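Happy New Year from the hallway closet

I have been waiting to write this one since November, and now the dishes are done and the house is quiet and I have a whole evening, so get comfortable. I want to talk about jigsaw puzzles. Specifically I want to talk about sorting, because I've become one of those people with opinions about sorting, and my family has stopped listening.

Some background for newer readers. I did puzzles as a kid with my grandmother, always at her kitchen counter, always landscapes with too much sky. Then I did none for years and years. Last winter my sister gave me a 300 piece one of a harbor as a sort of joke, I finished it in one night, and the next morning I was in the car looking for a bigger one. Since then I've worked my way up. 500s, a bunch of 1000s, one horrible round one. And over the holidays I finally finished my first 2000, a map of a made-up city called Urnen with all the streets labeled in tiny slanted lettering. I loved every minute of it, even the canals. Maybe especially the canals!

So, sorting. When I started out I did what everybody does: dump the box, flip everything face up, pull the edges, start building. That works great at 300 pieces. At 1000 it's a little cramped. At 2000 there is simply not enough table in my house. The flipped pieces alone would cover the dining table and then there's no place to build, and we do need to eat dinner somewhere.

What I do now is go through the box a handful at a time. Edges go in one place. Everything else gets sorted by color first, and I mean very broad color. Blue-ish, green-ish, brown-ish, "has writing on it," and a category I call mush, for the ones that could be anything. I don't let myself fit anything together during this stage. This is hard! You will see two pieces that obviously go together and your hand will start moving on its own. Put them both in the same tray and keep going. I put on a long audiobook and it took me two evenings for Urnen, and I can't remember a more relaxing two evenings all year.

A few of you asked last time what I sort into. For ages it was baking sheets and the lids of shoe boxes, and both are fine. The baking sheets are noisy and I kept needing them for, you know, baking. Shoe box lids are good but the sides go straight up, and it's annoying trying to get the last few pieces out of the corners with your fingernails. What I like now is a shallow plastic tray with sides that slope outward, so you can just slide a piece up and over the edge with one finger. The color of the tray matters more than you'd think, too. I sorted a whole pile of dark greens into a dark green tray once and spent an evening squinting. Go for something light, or something silly that no puzzle would ever be.
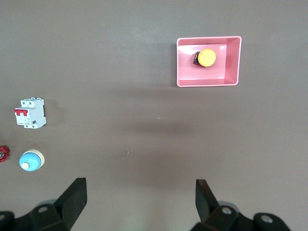

Marisol Montoya

OK, on to shapes, which is the second round of sorting and where I lose people. Once the color trays are full I only work on one tray at a time, and if that tray is a hard one (sky, water, grass, brick) I'll sort it again by shape. Two knobs opposite each other, two knobs next to each other, three knobs, four knobs, no knobs, and weirdos. When you have a gap you look at what shape has to go there, and then you're trying 18 pieces instead of the whole pile. My husband says this takes the fun out of it. He also will not do the sky, ever, so I don't think he gets a vote.

This depends a lot on who made the puzzle. The Urnen map is from Halvorsen, and their cut is what people call random cut, with all kinds of goofy shapes, long skinny ones and some that look like little dancing men. Shape sorting is less useful with those, but then you hardly need it, you can recognize a piece from across the room. The Brunbridge ones I did in the summer are a grid cut, very regular, and I'd have been lost in the sky without shape sorting. I know people are picky about this. I like both. Random cut for maps and busy pictures, grid cut for when I want to turn my brain off and work through a system.

Fit is another thing. Halvorsen pieces click together so well you can pick up a chunk the size of a dinner plate and carry it to the other side of the table. Brunbridge is looser and you have to slide things, and I had one sad moment with a barn. If you're building on a tablecloth, take it off first. Ask me how I know about the barn.

My favorite discovery of the year was buying used. There's a thrift store near my sister with a whole wall of puzzles and most of them are a couple of dollars. You do take your chances on missing pieces, and I used to mind that a lot more than I do now. I did a gorgeous Caleo one of a seed shop window, the old kind in the thick box, 1107 pieces according to the lid (why 1107? I would love to know) and it was missing exactly one, in the middle of a radish. I left it together on the table for a week anyway and every person who came over went straight to the radish and put a finger on the hole. If you count before you start you can save yourself the heartbreak, but I never do. I don't want to know!

If it does bother you, you can make a replacement. I tried it with the radish. You press a bit of foil into the gap to get the outline, trace it onto cardboard from a cereal box, cut it with nail scissors and paint it. Mine came out looking like a small potato but it fits, and it's now living in the box for the next person with a note taped inside the lid.

Light, quickly, since it came up in the comments on the harbor post. I had been working under the ceiling light and my own head was casting a shadow on whatever I was looking at. Now I've got a clip lamp on the left side that I can swing around low, and with the lamp low you can see the edges of the pieces much better and any that are face down stand out. Glossy puzzles are still a pain at night. For those I wait for a gray afternoon.

And storage between sessions, because we do use that table. I bought a sheet of foam board from the craft store, the big size, and build right on it. When it's dinnertime the whole thing goes under the couch and the trays stack crisscross on the bookshelf. The 2000 was too big for one board so I built it in two halves and joined them at the end on the living room floor, with my sister on the other end saying "slowly, slowly, slowly" the whole way. It was around midnight. We both screamed a little when the river lined up.

What's next: I have a Caleo of a train station waiting, all brown and gray with a glass roof, and I've promised my niece we'll do one with horses. I'm also thinking about hosting a swap at the library in the spring. You'd bring one, take one, and write any missing pieces on a sticky note on the box. If you're local and that sounds good to you, leave a comment and tell me how many you'd bring, so I can figure out if I need to ask for one room or the big one.

Also tell me how you sort! A reader wrote to me that she doesn't sort at all, she just leaves everything in the box and digs through it for each piece, and she's done it that way for forty years and finishes everything she starts. I've been thinking about her ever since.

Posted 2 Jan 2025 in Puzzles, Home
Older post: The harbor, the round one, and a very long rainy week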